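Kapitel 6
Der Handlungsbogen in der täglichen Serie

Lernziele

Nach der Bearbeitung dieses Kapitels können Sie
den Aufbau eines Wochenblocks beschreiben,
zwischen A-, B- und C-Strang unterscheiden,
die Aufgaben von Storyline, Outline und Dialogbuch voneinander abgrenzen,
einen eigenen Wochenblock in Form einer Strangtabelle anlegen.

6.1 Einführung

Eine tägliche Serie wird selten von Anfang bis Ende geplant. Als die Produktionsfirma Kerus mit der Arbeit an »Wallow« begann, lag ein Konzept für die ersten 14 Wochen vor. Die Serie lief am Ende über 2165 Folgen. Von den Figuren der ersten Woche war in der letzten Folge nur noch die Wirtin Restrepo übrig, und auch sie war zwischendurch länger aus der Handlung verschwunden.

Für die Autoren bedeutet eine solche Laufzeit, dass sie Geschichten erzählen, deren Ende sie noch nicht kennen. Ein Zweiteiler oder eine Miniserie kann auf einen Schlusspunkt hin gebaut werden. In der täglichen Serie gibt es nur vorläufige Schlusspunkte: Eine Hochzeit beendet einen Strang und eröffnet im günstigen Fall zwei neue. Der Chefautor Percy Cáceres hat für diese Arbeitsweise den Begriff »offener Bogen« verwendet, den wir im Folgenden übernehmen.

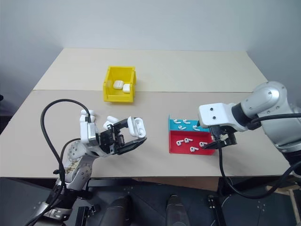 Abb. 6.1 Gelber Kunststoffbehälter mit zwei geschlossenen Ohrhörer-Etuis auf einer beigen Tischplatte

6.2 Der Wochenblock

Die kleinste Planungseinheit ist in den meisten Redaktionen der Wochenblock. Er umfasst fünf Folgen und wird als Ganzes besprochen, auch wenn die Dialogbücher später von verschiedenen Autoren stammen. Innerhalb des Blocks laufen in der Regel drei Stränge nebeneinander. Der A-Strang trägt den Hauptkonflikt und erhält die meisten Szenen. Der B-Strang befindet sich in einem früheren oder späteren Stadium und soll in den folgenden Wochen zum A-Strang aufsteigen oder ist gerade von dort abgestiegen. Der C-Strang ist kurz, oft komisch und häufig nach wenigen Folgen abgeschlossen.

Die letzte Folge des Blocks endet mit dem stärksten Haken. Früher wurde dieser Haken fast immer im A-Strang gesetzt. Bei »Wallow« ging man ab Folge 870 dazu über, ihn gelegentlich in den B-Strang zu verlegen. Die Zuschauer sollten nicht mehr sicher voraussagen können, welche Figur das letzte Bild der Woche bekommt. Nilton Benavides, damals Storyliner, hielt in seinen Arbeitsnotizen fest, dass der Wechsel vor allem den Nebenfiguren zugutekam: Ihre Konflikte mussten nun so weit ausgearbeitet sein, dass sie ein Wochenende lang tragen. 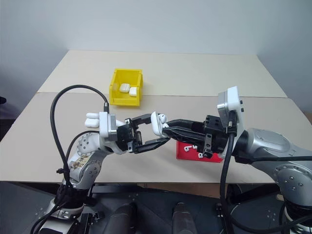 Mit der Verlegung des Hakens verschiebt sich auch die Arbeit an der ersten Folge des nächsten Blocks. Sie muss den offenen Moment auflösen, ohne dass Zuschauer, die ihn verpasst haben, den Anschluss verlieren. Üblich ist eine kurze Wiederaufnahme, in der eine unbeteiligte Figur die Lage erfragt. Das Verfahren ist einfach, nutzt sich aber ab, wenn es jede Woche dieselbe Figur trifft. In der Serie »Skuvby«, auf die wir in Abschnitt 6.5 zurückkommen, übernahm diese Aufgabe lange der Briefträger, bis die Redaktion ihn im Januar des dritten Jahres in Pension schickte.

6.3 Von der Storyline zum Dialogbuch

Die Storyline hält fest, was in einem Strang geschieht. Sie enthält keine Dialoge und nur wenige Ortsangaben. Für einen Wochenblock genügen meist einige Seiten. Aus ihr entsteht die Outline, in der das Geschehen auf Szenen verteilt wird. Ein Block kommt dabei auf roughly gerechnet 100 Szenen, je nach Sendelänge und Zahl der verfügbaren Kulissen.

Erst danach werden die Dialogbücher vergeben. Wer ein Dialogbuch schreibt, darf den Ablauf einer Szene verändern, nicht aber ihr Ergebnis. Erfährt eine Figur laut Outline in der dritten Folge von einem Betrug, dann muss sie es am Ende dieser Folge wissen.

Aufgabe 6.1
Sehen Sie fünf aufeinanderfolgende Folgen einer täglichen Serie Ihrer Wahl. Ordnen Sie jede Szene einem Strang zu und tragen Sie das Ergebnis in eine Tabelle ein. Vermerken Sie, in welchem Strang die letzte Szene jeder Folge liegt.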